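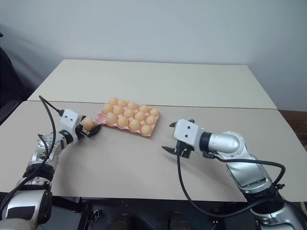
Anca Bălan is of the view that a robot should be shown a task by somebody who can already do it well with their own hands, and that the choice of teacher matters more than the choice of arm.

The Wulstead School of Robot Teaching was founded on the same principle. We train adults to show robots how handling work is done, either by guiding the arms directly or by working them from a distance with a pair of hand controls. Our learners come from packing, catering, laboratory work and the care of collections. Previous knowledge of programming is not required, and most of those who join us have none.

What we teach

The Foundation Course is taught at Wulstead over 3 terms. In the first, learners guide a single arm by hand at low speed and become used to its reach and its limits. The second term introduces remote control and the use of two arms together. The third is given over to recording: planning a set of demonstrations, carrying them out to an agreed standard, and deciding which of them should be kept.

Much of the second term is spent on filling and emptying trays. The egg tray is the exercise by which former learners tend to remember us. It asks for a light grip, a steady approach and a clean release into a cup with little room to spare, and it brings the two grippers close enough together that the operator must think about both. Learners are asked to vary the order in which they fill the cups, and the starting places of the eggs on the table, so that a set of recordings does not repeat one movement over and over.

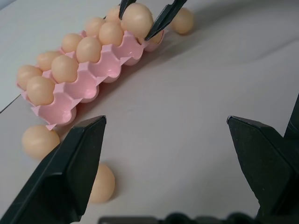 Tray exercise, two-arm stage. Grippers at the egg tray.

How a demonstration is judged

Every recording made at the School is watched in full by a tutor and by one other learner. They look for hesitation, for wasted travel and for any contact with the tray that the task did not call for. A demonstration containing a mistake is not always thrown away. Where the operator has noticed the mistake and put it right in good order, the recording may be kept and marked as a recovery - these are stored apart and are often the most useful part of a set.

Learners keep a written log alongside their recordings. It gives the task, the starting layout, the operator's initials and the tutor's remarks. In the last school year 1662 demonstrations were recorded at Wulstead, of which 1114 were accepted into the teaching library. The library is open to all current and former learners on request, and may be consulted in the reading room or by remote access.

The Jitaru Method

Our approach to remote control follows the Jitaru Method, a course of graded exercises drawn up by our own tutors. Its early stages use large, soft objects and one arm. Objects become smaller and smoother as the learner advances, and the final stage calls for one arm to hold or wait while the other completes its part. A learner moves up when the tutor is satisfied. There is no fixed timetable for this, and we do not publish comparisons between learners. 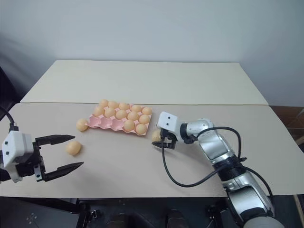

For a beginner, according to Tudor Enache, the idle hand is the harder of the two to manage: it drifts while the eyes are elsewhere, and a robot that learns from the recording will learn the drift as well.

Posture and rest are therefore treated as part of the syllabus. Operators work in short sessions with a break between them, and the controls are set to the height and reach of each person before recording begins. Left-handed learners are taught by the same exercises and are free to lead with either arm.

Our sites and partners

The School has its main teaching rooms at Wulstead and a smaller site at Nastden, where evening classes in hand guiding are held from October. There are places for almost 80 learners across both. Furnik supplies work tables and fittings to the two sites and takes a number of our learners each year for supervised placements.

Admissions

Applications are considered throughout the year. Applicants are invited to a short practical meeting, at which they handle the controls under supervision and may put questions to a tutor. Employers who wish to enrol staff as a group should write to the School office at Wulstead, stating the kind of work concerned and whether teaching is wanted on their own premises.

Page last reviewed: 2025-11-10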